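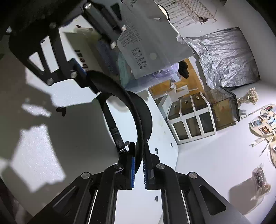 New handling rules for two-gripper work

The revised rules for hand-held gripper sessions at the Vulley site take effect Mon 26 March and replace the Gurkenine sheet. They cover any task where two grippers hold one item, such as a curved band taken at both ends.

Close the first gripper fully before the second one makes contact. Check the fingertip pads at the start of each session and again after 200 grasps – a worn pad is changed, never taped. Bags and other packaging may stay on the table but must be kept clear of the jaws.

Sessions stop after 52 minutes for a break. Pad changes go in the Vurach log, with the gripper number. The Sauerland site moves to the same rules in June.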